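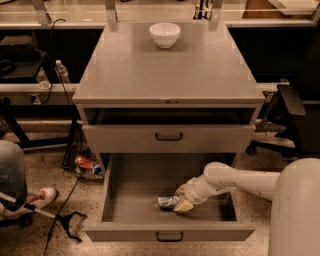

4.2 Drawer retrieval with soft and rigid fingers

The second set of trials compared two finger types on the same arm. The soft set was cast at Litdale from a pale elastomer. The rigid set was the Drusell parallel jaw used in Section 3. Both were driven by the Prirkeck controller with the closing force limit left at its default, and the planner was not retuned between them.

The test fixture was a two-drawer metal cabinet. For retrieval the lower drawer was fully open, which puts the object close to the floor and leaves side walls on the approach path. Objects were drink cans and thin plastic bottles. A trial began with the arm at its rest pose and ended when the object was released, dropped, or left in place after 2 attempts.

Side walls were the main source of failure for the rigid jaw. Its housing is wide at the base, and on low approaches the planner often stopped short of the can and reported contact. The soft fingers could touch the wall and keep closing. They were slower to settle – the force signal drifts while the elastomer creeps – and we held the lift for 3000 ms after closure before moving.

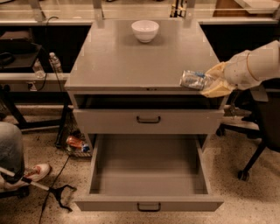

Does a crushed bottle need a different grasp from a full-shape one?

A different grasp pose was not needed with the soft fingers, but the closing width had to be reduced, and the width estimate from the head camera was poor on clear plastic.

Figure 6. Soft gripper holding a crumpled clear bottle at the right edge of the cabinet top, lower drawer open.

Clear bottles gave the largest spread in depth readings. The Sjöberg filter removed most of the stray points but also removed parts of the bottle, so the grasp center was sometimes placed toward the label. We left the filter on for all trials to keep the two finger types comparable. Cans were easier to segment, including crushed ones, though a can lying flat on the drawer floor leaves little height for the fingertips. 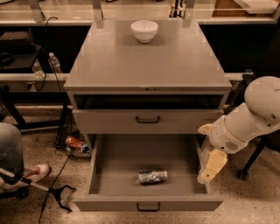

4.3 Controller settings

The stiffness gain on the wrist was the only setting changed in this part. Lower gain reduced contact stops at the drawer wall and made placement on the cabinet top less repeatable.

Last updated: 19/10/2021
2 comments · 2 shares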